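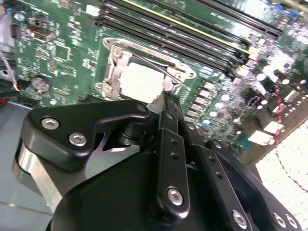 The gripper on cell two came back from its second rebuild on Monday, and by lunch it was closing crooked again. I mention this early so that anyone hoping for a story in which I am competent can leave now with their afternoon intact.

Some background for the four of you who read this and don't share a break room with me. I look after a small automated bench at a refurbishing shop called Favham. We take in old desktop computers by the pallet, and the ones worth saving get tested, cleaned up and sold on. The cell's job is the fiddly middle part of that: lift the retention lever on a CPU socket, swing the bracket, put it all back when the inspection is done. A person with decent fingernails does it in a few seconds. Our arm does it slower and complains more, but it doesn't get a sore thumb by Thursday, and sore thumbs were the whole argument for buying it.

The arm itself is fine. I have no quarrel with the arm. The gripper is a linkage type made by an outfit called Drotaletti: black fingers on pivots, silver screws in places you can nearly reach. It has a camera at the wrist, so I spend a good part of my working life looking at motherboards from the point of view of something about to poke them.

The trouble started in the way these things do, with a number that had been good for months turning slightly bad. We log the offset between where the fingertip is told to go and where it ends up. I had a rule of thumb that anything past a third of a millimeter meant go and look. One morning it was past that, and I did what any seasoned technician would do and restarted the software. The number improved. I felt clever until about two o'clock.

After that I went through the list.

First, the mount. The bracket plate is held on with hex-socket screws, and one of them took nearly a quarter turn before it bit. I put threadlocker on the lot of them, torqued them to the figure on the sheet, and wrote the date on a piece of tape so that future me could be annoyed at a specific day.

Second, the reference. The cell finds itself every morning by touching off on a dowel pin at the corner of the fixture. The pin had a nice bright ring worn around it. New pin, new touch-off, offset down by half. Still past my rule.

Third, the boards. We'd switched that week to a batch with a different socket position, and I had taught the new spot in a hurry at the end of a shift. I retaught it properly, jogging in the smallest steps the pendant allows, until the tip was sitting against the socket bracket by the end of the lever wire where it belongs. If you've never done this, picture parallel parking by mail. You press, you wait, you squint at the screen, you press again. The lighting over that bench is enthusiastic, too, and shiny capacitor tops throw it straight back into the lens. I ended up holding a clipboard over the board like a man shielding a birthday cake.

That got me a good afternoon, and then the drift came back overnight.

So it was the linkage, and I'd known it was the linkage for a while, and had been fixing everything near it in the hope that it would take the hint. There's a pivot where the bracket meets the arms, and in that pivot is a bushing the size of a lentil. When it wears, the finger still opens and closes and looks perfectly happy. It just arrives a bit to one side of where it did yesterday. You can feel it if you hold the tip between two fingers and rock it. There's a tiny click. Once I'd felt the click I couldn't stop feeling it, and I went back every half hour to check that it was still there. It was.

The first rebuild was mine. I ordered the bushing kit, cleared the bench, laid everything out on a white towel in order, took a phone call, and leaned on the towel. I'll skip ahead. It went back together, it had no click, and it ran 638 cycles before the offset wandered off again. I had put the thrust washer on the wrong side. The drawing shows it on the correct side, quite clearly, on a page I had covered with a coffee.

The second rebuild went out to Khôi Tô, who does this for a living from a workshop in Huldale and has the sort of bench where every tool lies parallel to every other tool. He had it for two days. It came back with a handwritten note saying the bushing was fine now, the washer was where God intended, and had I checked the finger for straightness? I had not checked the finger for straightness. I put it on and ran it, and by lunch, as advertised at the top, it was closing crooked.

I took the finger link off and laid it on a granite plate with a light behind it. Bent. You could have slid a sheet of paper under the middle. I have a fair idea when it happened, too, and it involves a heatsink I left clamped to a board in July of last year and a confident press of the green button. It's been quietly chewing up bushings ever since by loading them sideways. I'd replaced the part that was suffering and left the part doing it, twice, once at professional rates.

A new finger link costs less than the coffee I drank while avoiding the problem. Imogen Heywood, who signs off on my purchases, asked why the request was so small and whether I was feeling all right.

It went on yesterday. My notes, mainly so I can find them again:

Check the finger on the plate before ordering anything else. Before the bushing, before the pin, before having opinions about the software.

The long screw goes in the finger and the short one in the arm. They're both silver, they both fit both holes, and only one arrangement doesn't scrape the housing.

After any finger change, reteach the closed position first and the socket positions second. I did them the other way around and then did them all again.

Rock the tip by hand every Friday. If it clicks, stop.

Log the offset at start and end of shift, both. I'd only been logging the start, when the cell was cold and on its best behavior, so half the story was missing from my own spreadsheet.

I've also moved the touch-off from once a day to every 500 cycles, which adds a pause that everybody on the floor has already commented on. The counter on the cell stood at 2807 when I left last night, and the offset was where it was the week we bought the thing. I checked it three times, then rocked the tip, then checked it again, then was told to go home.

The next job is a proper shade for the lighting. Đàm, our supplier for the bench lamps, has offered a diffuser panel that costs more than the finger link, the bushing kit and the dowel pin put together. I've still got the clipboard, and I'm looking into a bracket for it.

8 comments
Share this post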